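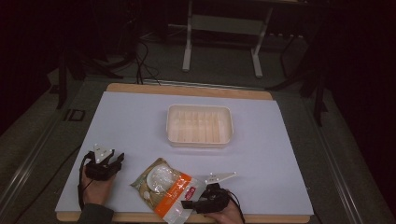
Zulema Vergara wanted to know why anyone would spend a whole afternoon on grippers when the arms are the expensive part. She asked me that under my last post, and I promised her a proper answer after the Stemier open day, so here we go!

I got there late (the bus, don't ask) and missed the welcome talk, but the hands-on part was what I'd come for anyway. You sign in, you get a sticker with your name on it, and then you pick a bench and wait your turn. I went straight for the hand-held grippers. They're what you use to show a robot how a job is done: you hold one in each hand, you do the task yourself, and the recording goes off to train the arm later. I'd read plenty about them and never had my fingers around a pair.

The black ones with the white finger plates were up first. My exercise was food packaging, a soft crinkly pack and a plastic tray, and the idea was to get one into the other. Sounds like nothing, right? Well, a slippery pack has no good edge to grab. My first go I came in far too flat and just pushed the thing along. Second go I tipped my wrist more and pinched a fold of the plastic, and that was much better. Flat stiff plates are great on the rim of a tray, I'd say, and a bit mean on anything floppy. I also kept noticing the cables. You don't feel them for the first few minutes, and then you reach across yourself and you do.

Graciela Valdebenito was running the bench and she was wonderfully patient with me. Her tip was to slow down right before closing, because a fast close looks fine to the person doing it and makes a messy recording. She had me do 11 tries in a row and only let me see my clips at the end. Almost 4 of them were good, by her count – the fourth one, she said, was a matter of opinion.

Then I swapped over to the olive green pair, and wow, a different animal. The fingers are chunkier, with a linkage that moves on little brass grommets, and there's a camera on the tool itself, so you get to see the job from the gripper's side. I loved that view. You find out very quickly how crooked your approach is.

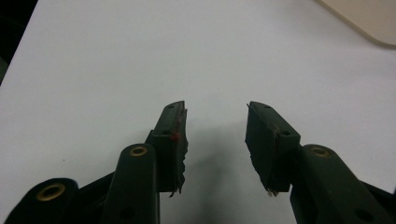

Olive green gripper, jaws open, with the pads showing their wear.

Those pads were my big question of the day. They're ragged along the edges, and I asked how much it matters. Graciela's answer was that a torn pad still holds a box perfectly well and gets unpredictable with thin film, so they swap them before any packaging work. I asked for the price of a spare set and she had to go look it up, so I never did hear.

I did hear the price of the full kit from the Garrido table by the door: 1599 for a pair with the controller. Gulp. The Zadeo controller on the next table was cheaper, but its trigger was stiff and my hand was aching after nine squeezes. Big hands might get on better with it.

So, Zulema, my answer is that I changed grippers once and had to relearn the same little job from scratch, wrists and all. For packaging I'd take the black pair. For boxes and anything solid, the green ones, with fresh pads please. They're doing another open day in August and I've already put my name down for the camera bench.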